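Grip rules, the short version

Quick one tonight, been meaning to write this up since June. Brijesh Malhotra asked me for "the rules" for hand-held gripper work at home and I realised we don't have them in one place. Just bits in old emails. So, the ones I'd fight for.

Pick the object before you pick up the tool. Sounds dumb. But if you wander round the room with the jaws open deciding, you get ten seconds of nothing at the start of every clip and somebody has to trim it.

Soft things – close until it holds, then stop. Don't crush. I see people squeeze a stuffed toy like it owes them money. Grab the body and go in from both sides so the pads do the work. Same goes for socks, sponges, bread rolls.
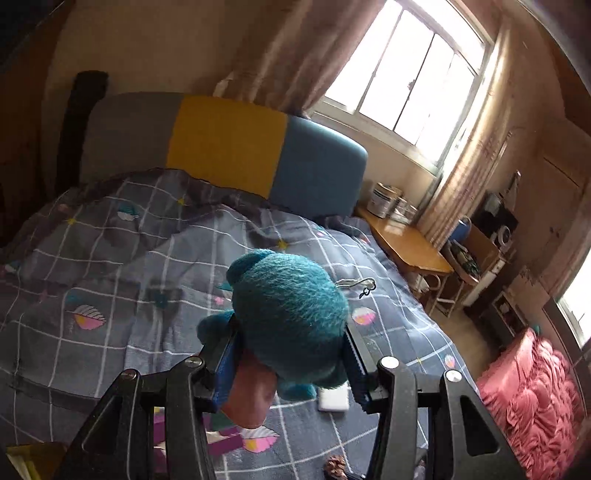 Hard things are nearly the opposite, firm and quick, and never by a corner. Rostislav Krajčí wants a seperate rule for glass. My rule for glass is no glass.

Don't tidy first. Big one for me. The Lutcombe guide says clear the surface, and I think that's plain wrong for houses. People live in them. Leave the clutter, just move meds, mail, anything with a name on it. That part isn't optional.

Lift, pause, put down. Count of 2 on the pause. If you drop it, leave the drop in and mark it as a drop. Our last batch at Zaltdale was 1,844 clips and the missing drops were what hurt, not the drops themselves. Folks delete them to look good. Please don't.

Check the pins and pads every session. Wipe the pads. Loose pin, stop and fix it, don't finsh the set.

And breaks. Max 5 objects then put the thing down, your wrist will thank you.

Still arguing with Rostislav about windows and glare – he says curtains shut always, I say mixed light is fine. More on that when I've slept.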